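Oshima Rules Croquet

Oshima rules croquet (most players I know just say Oshima) is a short form of croquet played on a lawn a good deal smaller than the full-size court. I've been playing it for years and I still have to look up the boundary rule, so I'm writing this entry partly for myself!

The game grew up at the Flenetti grounds, where the lawn was too small for the usual layout and the members were too stubborn to quit. They shortened the course, kept the center peg, and put a limit of 24 turns on each side. That limit is what gives the game its flavor. In ordinary croquet a good player can sit back and wait for a mistake, but in Oshima you run out of turns while you're waiting, and I've lost plenty of matches that way.
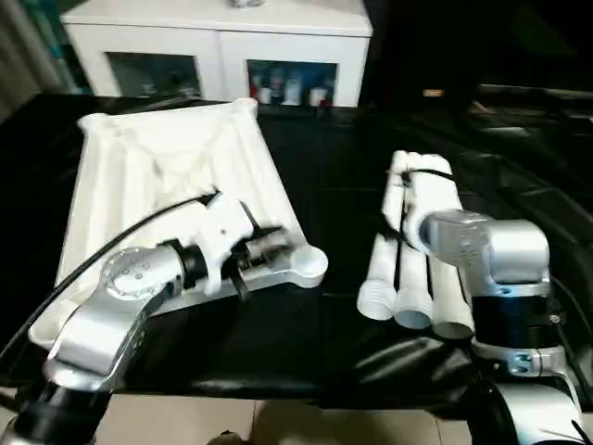

Scoring is simple enough. You get a point for each hoop your ball runs in order, and another for hitting the peg at the end. If your ball strikes someone else's you earn one extra stroke, never two, and this is the part that trips up people coming over from the older game. Balls that leave the lawn come back in where they crossed the line, a mallet head's length inside it. (Some clubs use a full yard. I don't like it, but it's allowed at friendly matches.)

The main event is the Storkix Cup, held every May. It started out as a one-day thing for club members and now fills a long weekend, and the last one I went to had 390 entries across singles and doubles. The final drew a crowd of 1,406, by the club's own gate count, and I can tell you the line for lemonade felt longer than the match.
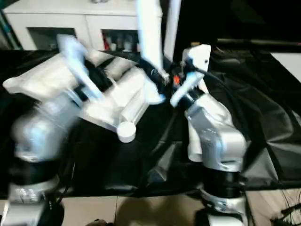 Two arms over a black-covered table, one with a large white molded piece at its gripper.

There is also the Jeko League, which runs through the summer and is much more relaxed. Teams are made up of four players, you can swap partners between rounds, and the turn limit is dropped for beginners in their first season. I'd send any new player there first. You'll spend a lot of time chatting on the grass between turns, and somebody will always lend you a mallet.

The fall meeting is set for Sat 30 September, with the boundary rule up for discussion again.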